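Minutes of the Kitchen Users Meeting
Drollow House, ground floor, December

Present: nine persons. Apologies: two. The meeting was opened at 6:40 p.m. and the minutes of the last meeting were accepted with one correction (the dish towels are washed by the Grerby group, not by the Ladik group).

1. Rice for the shared supper

It was reported that at the last supper the rice was finished before the second table was served. The meeting discussed if we should cook two times or use two cookers. Two cookers at the same time were tried in October and the power went off in the kitchen and in the hallway. It was decided to cook two times, the first pot to be started at 4:30 p.m. and the second when the first is emptied into the covered dish.

One member asked that the rice is measured with the same cup every time. The cup is to be kept in the drawer under the kettle and must not be used for flour.

2. The rice cooker

The white electric cooker stays in the kitchen and does not go upstairs anymore. After cooking, the rice should be loosened with a flat paddle and never with a metal spoon. The inner pot of the old cooker was scratched in this way and the rice sticks in it. The meeting agreed that the lid is opened only by the person who is cooking.

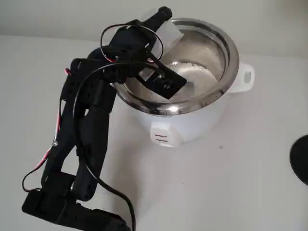 It was also asked how long the rice may stay on the warm setting. Opinions were different. The meeting agreed on two hours for now, and after this the rest goes into flat boxes and into the refrigerator with a label. Boxes without label will be thrown away in the evening.

3. Purchases

The bill from Arsenault for dry goods was shown, 869 in total, and was approved. For the next order 12 bags of rice are asked, long grain only. The short grain from the last order will be used first for rice pudding. A second paddle and a new sponge holder are to be bought from the small cash.

The kitchen fund stands at 3877 before this bill is paid. The repair of the oven door, 662, was already paid in the fall and is not part of this sum.

4. Cleaning

The steam leaves water on the wall behind the counter and the paint is coming off there. Until it is repaired, the cooker should be pulled forward before it is switched on. The Ladik group will wipe the wall after each supper.

The question of the second refrigerator was moved to the next meeting.

5. Other matters

The key for the pantry is missing again. Who has it, please bring it back to the hook.

The meeting was closed at 7:55 p.m.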